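1/ I've been asked a few times for the rules we use when people record tasks with hand-held grippers. We wrote them up in February and have changed them a fair bit. Posting the current version as a thread. July 15, 2026, so if you find this much later, ask me for the new one.

2/ Background: we're a small group at Skanura. The tasks are dull ones. Wipe a board, move a cup, close a lid. A person holds one gripper in each hand and does the job at a table, and the recordings go to training. The rules are for the person and for whoever checks the recordings after.

3/ Rule one is about the table. If it isn't part of the task, it doesn't go on the table. No phones, no coffee, no spare markers. We used to allow "small items at the edge" and everybody had a different idea of the edge, so that line is gone.

4/ Rule two: sleeves. Long, plain, one color, and the same top for the whole session. If you get warm, finish the batch and then take a break. Don't push the sleeves up halfway through. I rejected 12 recordings in one afternoon over this and was not popular.

5/ Rule three: grip. Fingers go around the body of the device and stay off the jaws. Don't rest a knuckle on the top plate. If your hand is tired, put the gripper down and stop. A tired hand shows up in the data as a slow droop and we can't fix it later.

6/ Rule four: cables. Each gripper's cable needs enough slack to reach the far side of the table. Check for a cable crossing the work area before you start, and again between takes. A cable that brushes the board is a note in the log. A cable that pulls the board is a reject.

7/ The whiteboard task, both grippers in hand:
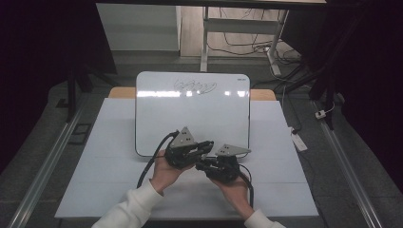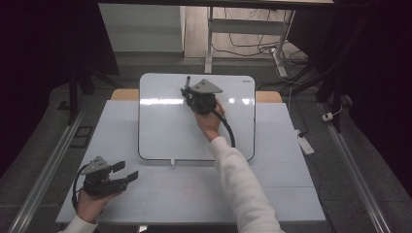
8/ Rule five: the board itself. It stands in the same place every time, near the far side of the table, label at the top right. If the label is on the left, you have it upside down or backwards. Yes, it has happened.

9/ Rule six: marks on the board. Any scribble is fine, but it has to be dark enough to see under the lights. Don't write words. Don't write your name. Thijs Willems wrote his lunch order in the first week and we had to pull the whole set, and he has agreed to be named here.

10/ Glare is the one I don't have a good rule for. Overhead lights bounce off a whiteboard whatever you do. Right now the text says "tilt the board until the marks can be read from head height." Some people read that as a small tilt and some as a large one. Open to better wording.

11/ Rule seven: pressing. Use the pressure you'd use with a dry cloth. If the board slides, let it slide, finish the take and flag it. Don't catch it with the other gripper unless the task sheet calls for two hands.

12/ Rule eight: the floor. Power strips and adapters stay outside the rails, and your feet stay clear of cords. This one is plain safety and it's the only rule where I'll stop a session in the middle of a take.

13/ Rule nine: failed takes. Keep them. Mark them as failed and write one line on why. The old rule at Asero, where I was before, was to delete them, and we lost a lot of useful material that way. A missed wipe is still a recording of something – just label it.

14/ Some numbers, as I know people will ask. Last batch was 471 takes. 261 passed on first check. Most of the rest were fixed with a label or a note. The most common problem was cables, then sleeves.

15/ Checking is done by a second person, never the one who recorded. At most 4 sessions per checker per day. After that you start passing everything – I've looked back at my own late ones and they were bad.

16/ Things still missing: left-handed users (the sheet assumes the right hand does the main work), gloves, and what to do when two sites use different tables. The Flundau site has a lower one and their head angle comes out different from ours.

17/ The full text is two pages and lives in the Qudah folder for anyone on the project. Outside the project, send me a message and I'll paste it. If you run something similar and have a decent glare rule, please reply with it.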